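Search tickets
Enter a keyword or ticket number

Ticket 161: Provero hedge trimmer cuts out under load
Status: open, waiting on supplier
Product: Provero long-reach, bought through Flotelgate

Trimmer runs fine in the air. Put it into the laurel and it stops after 11 seconds, every time. Release the trigger, wait, and it starts again. Same on both batteries.
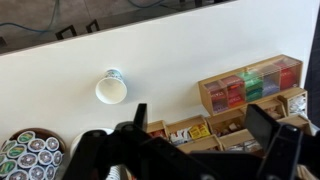
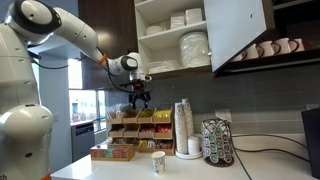
Countertop, two views. The wooden snack organizer is in the second.

Update 1
Flotelgate say "blunt blades". The blades were sharpened in November and have done one short hedge. Sharpened them again anyway. Stops after 11 seconds.

Update 2
Told to clean the battery contacts with a dry cloth. Did that. There was nothing on the cloth. No change, and I didn't expect one.

Update 3
Now told that laurel is "too woody" for this model. The leaflet says stems up to 11 mm and I am cutting this year's growth, which I can snap with my fingers. Asked which hedge it is meant for. No reply to that part.

Update 4
Tried it on the privet by the gate. It lasted longer, then stopped the same way. The housing behind the top handle gets hot before it cuts out, so I suspect the overload switch is tripping early, or the gearbox is dry. Asked for the grease point. The reply was a link to the page for a different trimmer.

Update 5
Greased through the small screw hole under the guard, as shown on page 50 of the full manual (not in the box, had to ask for it). Blades move more freely by hand. Under load it still stops, perhaps a little later. I would not call that fixed.

Update 6
Flotelgate offered a replacement battery. I have two and both do it. Declined, and asked for the switch or a refund. Please don't close this ticket as solved again.

Related tickets
Ticket 201: Moen pole saw chain slips off the bar
Dolel shredder jams on wet leaves
Provero charger light stays red

Contact support | Copyright Flotelgate | Back to top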